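Saturday, Wattimena apartment, second table

Set up by 9:40. Same hand-held gripper as last week, unit 2, blue pads. Tarek Rawashdeh on the gripper in the morning, me on logging, swapped after lunch.

Task for the day is pick from box, place on cloth. Target is 400 good episodes for the Orden set across both weekends. We had 200 at the start of today.

**Morning**

- Mapping pass first, slow loop over the table and up the wall. Had to redo it once. The wall panel is glossy and throws back the window, so tracking drifted when Tarek faced it straight on. Second try with more time on the grid cloth was fine.
- Gripper calibration: five full open/close cycles, saved under Dernoleo with today's tag.
- 58 episodes before the break. Threw out the ones where the fingers bumped the box and dragged it along.

**Notes on grasps**

- Oranges are easy from the top. The pads hold at half close, no need to squeeze.
- Short carrot pieces are harder when they end up in a corner. Tarek comes in at a slant and closes along the long side. Keep doing it that way so the demos agree with each other.
- Dark shiny pieces: depth looks bad on them in the preview. Log them as their own class for now.
- Start each episode wide open over the near end of the box and hold still for one second. The trimming script looks for that pause.

**Afternoon**

Changed the layout every ten episodes. Fruit shuffled by hand, box turned now and then, pink flask left back by the wall as a distractor. Window side got very bright after 2, exposure went up and down. Kept recording with the curtain where it was, we want some of that in the set.

Got to 100 for the day, so 300 total. Uploaded to the Dullero drive, checksums match.

Starting pose for the cloth book box layout, oranges at both ends: 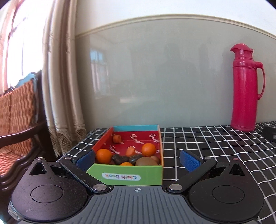

## Next session

- Another 100 to finish Orden. Split them evenly between box and bowl.
- Wipe down the gripper housings, they're dusty.
- Ask Tarek for his list of rejected episodes, mine has two that he kept.
- Try the mapping pass with the flask off the table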